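Setting Up Your Marinho Table Garden
Section 6: Filling and dressing the table
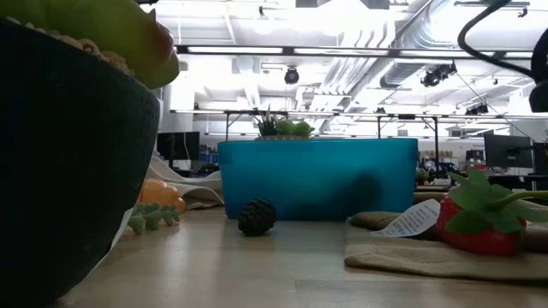 What you'll want within reach

I keep everything on the same tabletop while I set up, because I have walked back and forth to the hall closet enough times for one lifetime. Get these together first:

A big, deep bowl (dark colors hide smudges, and mine has had plenty)
Dry filler, one bag of the tan Starine pellets or any dry cereal you don't mind giving up
Toy fruits and vegetables, a mix of sizes
A plastic bin with a flat top
A small potted plant, real or fake
A pine cone or two
A soft white cloth

If you're working with the mini kit, skip ahead to Section 7. The amounts here will swamp it!

Filling the bowl

1. Wipe the bowl and let it dry all the way. I leave mine overnight. Damp pellets clump, and then you're picking them apart with a fork like I did last February.

2. Put the bowl at one end of the table, on whichever side your child reaches from the least. My daughter is right-handed, so the bowl goes on the left and she has to stretch across a bit, and she loves that part.

3. Pour in the filler slowly. I like it right up near the rim so it looks generous, but if your kids are diggers, stop a couple of inches lower and save yourself the sweeping.

4. Give the bowl a gentle shake to settle things, then top it up if you need to.

Caution: Small filler is a choking hazard. Under three, please swap it for large fabric scraps or leave the bowl empty except for the vegetables. Stay at the table the whole time with any age. I mean it, even for a quick trip to answer the door.

Adding the vegetables

5. Set one big, shiny piece on top of the filler. I always go with something green, like the pepper-looking one, and I let it poke out past the rim so it's easy to grab. Don't bury it yet. The first find should be a gimme.

6. Put a couple more pieces on the table next to the bowl. A pale orange one tucked partway behind the bowl makes a nice little hunt, and a knobby sage-green one lying out in front gives small hands something with bumps to feel.

Note: I've been calling that knobby one broccoli for ages and Natália Paiva, who tested this section with her twins, swears it's grapes. Let the kids decide. We've had some very serious debates over it.

7. Bunch up the white cloth and drop it behind the vegetables. Please don't fold it! A crumpled cloth has pockets for hiding things, and it's also right there when somebody sneezes into the pepper.

The bin and the plant

8. Stand the bin in the middle of the table with the long side facing out. Mine is bright turquoise and I'd pick that color again in a heartbeat, it cheers up the whole setup. Rounded corners are kinder to foreheads.

9. Set the potted plant on top. I like the spiky succulent look, with a bit of rounder, lighter green beside it so there are two kinds of leaves to compare.

Caution: If your plant is real, check that it's safe for kids and pets before it goes anywhere near the table. Some succulents will upset a stomach and some have properly sharp tips. Don't stand a heavy ceramic pot on the bin, either. Magdy Tazi tried it with a lovely glazed one and he's still finding pieces under the radiator.

10. Put the pine cone down on the tabletop in front of the bin. If you gathered it outside, shake it out and bake it on a lined tray at 200°F for 30 minutes first, and stay in the kitchen while it's in there. Let it cool completely. Sap smells wonderful and sticks to absolutely everything.

Packing up

The vegetables get a wipe with warm soapy water and a good dry. Filler goes back in its bag through a wide funnel (a rolled-up magazine works too). I throw out food filler after 6 play sessions, or sooner if it smells stale or anybody has licked it. The cloth can go through the wash at 40°C, or a regular warm cycle if your machine doesn't show degrees.

Spare vegetables and refill bags are listed on the parts page in Section 9.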